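# Picking Up Paper: Comparing Two Sets of Fingertips on a Hand-Held Gripper

Ihor Hutsuliak
Final project report, May 8, 2020

## What I wanted to find out

Paper is a horrible thing to pick up. I mean that as a compliment, because it gave me a much better project than the one I first proposed. My original plan was to compare grippers on wooden blocks, and I got as far as one afternoon with the blocks before admitting that every fingertip I tried could lift every block. There was nothing to compare!

Then I dropped a tissue on the bench, tried to get it back with the gripper, and spent far too long failing. The fingers either slid over the top or pushed it along in front of them. When I did get hold of it, I had pinched so little that it dropped out on the way up. So the question for this report became: which fingertip is better at lifting small bits of paper off a hard floor, and how much of the result is down to the person holding the tool?

## The tool

I used a hand-held gripper with two parallel fingers and a camera mounted so that it looks out over the fingertips. You hold it, squeeze to close, and the camera records what the fingers are doing. I like this arrangement a lot for a student project. There is no arm to program, nothing to calibrate before you can start, and if you have an idea about the angle of approach you can try it straight away by moving your own wrist. The same fingertips can later go on an arm, and I come back to that further down.

The fingers are moved by a pair of linkages, so they stay parallel as they close. This matters more with paper than I expected. With tips that swing in on an arc, the lowest point rises or drops while you squeeze, and a flat scrap needs the tips to stay at floor height right to the end of the stroke.

## The two fingertips

I gave the fingertips names so that my notes would be readable.

**Skoto** is the stiff one. I printed it solid, with a straight lower edge and a thin layer of rubber on the inside face. It looks very tidy and closes with a satisfying click.

**Drolonel** is the soft one. It has padded faces that give a little when they meet, and the lower edge bends if you press it against the floor. My first version was far too soft and folded under itself, so the one I tested is the third attempt. The two before it are in my drawer and I'm not showing them to anyone.

Both fit the same mount with the same screws. Changing them over took me ages at the start, mostly because I kept tightening one pivot too hard and then wondering why the fingers had gone sluggish.

## How I tested them

I did the bench tests first, on a smooth tabletop, with three kinds of target:

- a flat square of printer paper
- a square of tissue, also flat
- a piece of tissue scrunched loosely into a ball

A lift counted as good if the piece came up, stayed up while I carried it to a tray, and came off when I opened the fingers. It surprised me how often the last part was the problem. Tissue clings to rubber, and I had several lifts that looked perfect until I opened the fingers and the thing simply stayed there.

Each session was 10 attempts with each kind of target for each fingertip, and I swapped the order so that I wasn't always using Drolonel when I was tired. Across the whole project I made 657 attempts. That is a lot of bending down, and I would recommend a cushion for your knees to anyone who wants to repeat it.

After the bench I moved on to the floor of an ordinary living room with pale tiles. I wanted grout lines, glare, furniture to work around and scraps lying wherever they happened to land. I scored these attempts in the same way, but kept them separate from the bench results.

## What happened on the bench

Scrunched tissue was easy for both. I had expected Skoto to do badly and it didn't. As long as there is some height to grab, a stiff tip is fine.

Flat tissue was where it got interesting. Skoto needed me to come down almost vertically and touch the surface with both edges at exactly the same moment. If I was tilted even slightly, one finger touched and the other hovered, and the tissue slipped under the gap. Drolonel was much more forgiving. I could press down, let the edge bend, and drag the two sides together so that the tissue buckled up in the middle. Once there's a fold, you've got it.

Flat printer paper beat both of them most of the time. Drolonel managed it now and then, by the same dragging trick, but the paper is springy and tends to slide along as a whole sheet. My best method was to push it until a corner met something and lifted, which feels like cheating but is what I would do with my own fingers too.

Sticking was worse with Drolonel. The soft faces hold on to tissue, and a small shake was sometimes needed before it would let go. Skoto released cleanly nearly every time.

## Moving to the floor

I was braced for everything to fall apart at this stage, and some of it did. The biggest change was the light. On the bench I had an even lamp overhead. On the tiles, white scraps lie on a light grey floor, and wherever the light is strong the camera washes the whole patch out. In person I could still see the paper perfectly well. When I looked at the recordings afterwards, there were stretches where I couldn't have said where the scrap ended and the floor began. 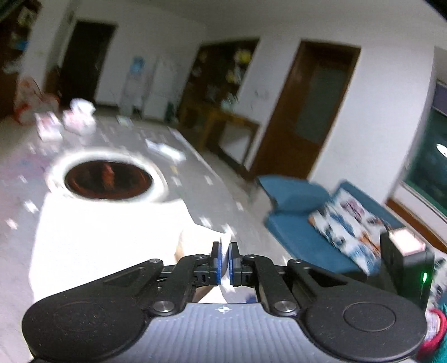 For a hand-held test this doesn't spoil the result, since my eyes were doing the aiming. For anything automatic it would be a serious problem. I tried lowering the exposure, and the floor improved, but then the darker corners of the room turned into mush. I think the sensible fix is to pay attention to the moment just after the fingers close. White paper against a coloured pad is far easier to make out than white paper against a pale tile, so even if the camera can't find the scrap beforehand, it has a good chance of telling whether the grasp worked.

Grout lines turned out to be helpful with Skoto. The straight edge could push a scrap as far as the line, where it often tipped up a little. With Drolonel the bending edge sometimes caught in the groove and sprang free, and I would lose my place.

## Trying the Yurchenko arm

I had only a short time on the small arm, which our workshop calls Yurchenko, and I want to be careful about how much I claim. I mounted Drolonel first and had it repeat a simple downward grasp on scrunched tissue at a position I had set by hand, using a small controller program I wrote called Sirum. It worked on the second go and I was ridiculously pleased!

Out of nine attempts with Drolonel it lifted the tissue on most of them. With Skoto I stopped after three, because a slight error in height meant the stiff tips were pressing hard on the table and I didn't fancy explaining a bent linkage. When I do it by hand I feel the contact and ease off without thinking about it. The arm doesn't ease off unless you tell it to, and Sirum doesn't know how yet. The soft tip hides that mistake and the stiff one doesn't.

## What I would do differently

I would have a second person make half the attempts. I got better as I went along, and although swapping the order helps, it can't separate my practice from the fingertips themselves. In March, when I was starting, I was missing scrunched tissue that I could later pick up while talking.

I would also write down the approach angle each time. I have the recordings, so it could still be worked out, but going back through them all is slow.

For the next fingertip I would like to put a Skoto edge on a Drolonel pad: stiff along the bottom few millimetres for scraping, soft above for holding, and perhaps a rougher surface so that tissue lets go more easily. I've started the drawing. The edge needs to be thin enough to slide under flat paper and strong enough to survive the grout, and at the moment I can get one or the other but I haven't managed both in the same print.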